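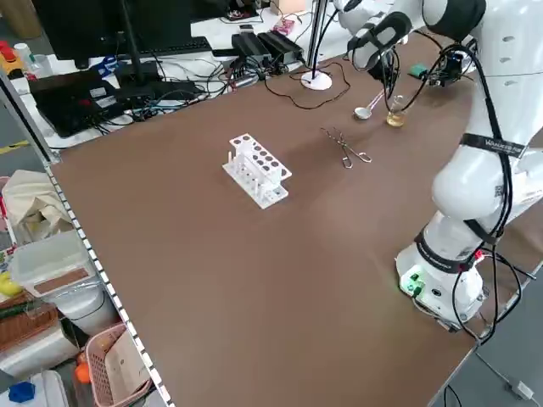
*Bench with test tube rack, tongs and beaker.*

# gorkik-mempool

A dataset of pending transactions from the Gorkik test network, plus the scripts that read it. Please read the section called "Known problems" before you open an issue. It is longer than the section on what works, and I stand by the proportions.

## What you get

Gorkik is a small proof-of-stake chain with a public test network and a fee market that behaves like a yard sale. The dataset records what sat in the mempool of our listening nodes, when each transaction was first heard, what fee it offered, and whether it ever made it into a block. Most did. A few were still waiting when we turned the nodes off, and I think of them sometimes.

There are 9 listening nodes. Each one writes its own log, and the logs disagree with each other, as logs do. The merged table keeps all the first-seen times, so you can pick which node to believe.

## Files

- `pending/` has one Parquet file per epoch, 520 in all
- `blocks.csv` has block height, proposer, base fee and block time
- `peers.csv` has peer connections for each node, with addresses hashed
- `merge.py` builds the joined table
- `siriwan.toml` holds the settings for the Siriwan indexer

## Fields in `pending/`

| Field | Type | Notes |
|---|---|---|
| `tx_hash` | string | lowercase hex, no prefix |
| `seen_ms` | list of int | one per node, -1 if that node never heard it |
| `fee_offer` | int | in the smallest unit, which has no name anyone agrees on |
| `nonce` | int | sender's own counter |
| `replaced_by` | string | empty if the sender had patience |
| `block` | int | -1 if never included |

Times are UTC. One node spent part of April on local time owing to a decision I made on a Friday evening. Those rows are fixed in the current release, and the old ones are still in the `attic` branch for anybody who built a paper on them.

## Quick start

```
pip install -r requirements.txt
python merge.py --epochs 1-20 --out small.parquet
```

Start with a small range. The full merge wants more memory than your laptop has, and it will ask for it all at once, near the end, after you've gone to lunch.

If you want to query it properly, load it into Siriwan and let that do the sorting. Keren, the older indexer, also reads these files but silently drops empty `replaced_by` values, turning every patient sender into a missing one.

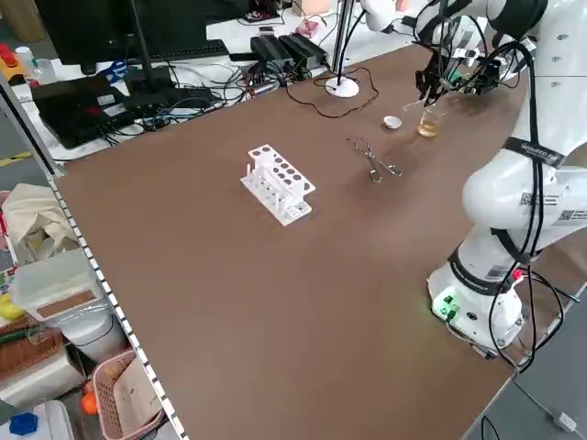

Sylvie Lachance

## How it was collected

The nodes ran an unmodified Gorkik client with logging turned up to a level the client's own documentation calls "not advised." Each node was allowed to hold 4000 pending transactions. Past that, the client throws out the cheapest, and we log the eviction with a reason code. Reason code 3 means "other." Most of them are reason code 3.

Peers were left to the client's normal discovery. We did not pin any connections except between our own nodes and the relay at Ovholm, which we needed for a shared clock. If you're studying network topology, drop the Ovholm rows first or you will discover that Ovholm is the center of the universe. Two people have written to me with this finding.

No wallet owners were contacted and no attempt was made to link addresses to people. It's test network money. It has no value, though you wouldn't guess that from the way some bots fight over it.

## Known problems

**Duplicate hashes.** A transaction that is evicted and heard again gets a second row. Group by `tx_hash` and take the lowest `seen_ms`, ignoring the -1 values. Everybody forgets the second half of that sentence and then reports transactions arriving before 1970.

**Epoch 212.** The chain stalled. The file exists and is valid and has nothing in it. Your loader may have feelings about this.

**Fee spikes.** A stress test by the chain's developers pushed 2000 transactions into the pool in a single slot, and then did it again. These are real traffic in the sense that they happened. There's a flag, `--skip-stress`, if you want them gone.

**Clock drift.** Gaps between nodes shorter than 40 ms mean nothing. Please don't publish a ranking of them.

**Replacement chains.** `replaced_by` points to the next transaction, never the last. One sender raised the same fee so many times that following the chain recursively will crash Python. Use a loop.

## Good uses and bad ones

Good: fee estimation, eviction policy, teaching people what a mempool is. Bad: anything that ends in a trading strategy. Test network users behave nothing like people with money at stake, and the bots here were mostly written by students the night before a deadline.

## License and thanks

Data is CC BY 4.0, code is MIT. Chanida Intarasuk wrote the first version of `merge.py` and has asked me to say that the current version is not her fault.

Last release: August 8, 2023. Issues go in the tracker. Pull requests are welcome if they come with a test, and tolerated if they don't.

---

37 shares · 4 comments

**blockweevil**
Confirming the recursion thing. I raised the recursion limit instead of using a loop and it took the whole machine with it. Would not repeat.

**marten_k**
Is there a plan to add the base fee to the pending table? Joining on block is fine but the rows with -1 get nothing.

**Sylvie Lachance**
@marten_k They were never in a block, so there's no base fee to give them. You could use the one from the block nearest to first-seen. I'd take a patch.

**oddnonce**
I was one of the two Ovholm people. Sorry again.

We use cookies to remember your settings and measure traffic. Accept all | Manage choices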